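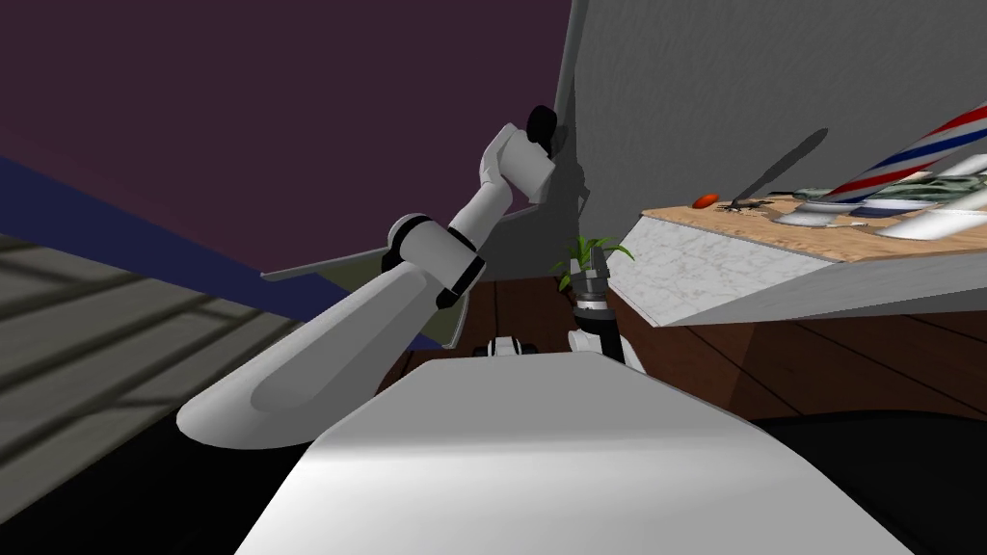
Empiezo por el simulador, porque es donde he pasado la mayor parte del tiempo desde julio. El proyecto se llama Medora y es un robot de dos brazos que estoy montando en el taller compartido de Vivstead. Antes de mover un motor de verdad pruebo cada postura en una cocina virtual. El brazo blanco de la izquierda está levantado, con la pinza negra en alto, y la otra pinza apunta hacia arriba justo delante de las hojas de la planta. Desde este punto de vista parece que toca la base de las hojas. Recordar al público que eso hay que comprobarlo con las distancias del modelo y no a ojo.

Encimera. Tablero claro con textura de madera, frente de mármol blanco. Los objetos los cargo de una biblioteca y los reparto al azar. El cilindro de rayas rojas, blancas y azules es el que más uso para probar la orientación de la muñeca. El pequeño rojo ovalado es el difícil: tumbado sobre la superficie, deja poca altura para cerrar los dedos. No detenerme aquí más de un minuto.

Pasar a la parte mecánica.

Los eslabones del robot real están impresos en el taller. Cada brazo lleva 31 piezas impresas, sin contar tornillería. La primera versión del antebrazo se abría por la línea de capas al apretar el codo. Cambié la orientación de impresión y puse insertos roscados de latón. El antebrazo tarda ahora 30 horas en salir de la máquina, y por eso hay que reservarla con antelación en la hoja de la puerta.

Controladora: una placa Neveo por brazo. Las dos comparten fuente. Fue un error al principio, con cables demasiado finos: al arrancar los dos hombros a la vez caía la tensión y se reiniciaba una de las placas. Solución: cable de más sección y arranque escalonado, 40 milisegundos entre articulación y articulación. (Si preguntan por el condensador: lo probé, ayudaba poco.)

Software. El planificador es Cronin, con la configuración casi de fábrica. Cambié tres cosas:
Límite de velocidad en la muñeca.
Margen de colisión entre los dos brazos.
Margen de colisión con el propio cuerpo del robot, que en el modelo venía a cero.

Lo tercero me costó dos semanas. El brazo pasaba rozando la carcasa en el simulador y yo lo daba por bueno. En el banco, con la holgura real del codo, golpeaba. Enseñar la carcasa rayada, la llevo en la mochila.

Resultados de la última tanda: 44 intentos de agarre en el banco, con un solo brazo. Fallaron 13, casi todos con objetos bajos. Los otros 31 acabaron con el objeto en la bandeja. Con dos brazos a la vez todavía no tengo datos que merezca la pena enseñar.

Qué falta: fijar la base a la mesa con algo mejor que sargentos, cubrir los cables del hombro, rehacer los dedos con goma más blanda. También una seta de emergencia que se alcance desde los dos lados de la mesa. Ahora solo hay una, a la derecha.

Dejar cinco minutos para preguntas. Si sobra tiempo, poner el vídeo del codo.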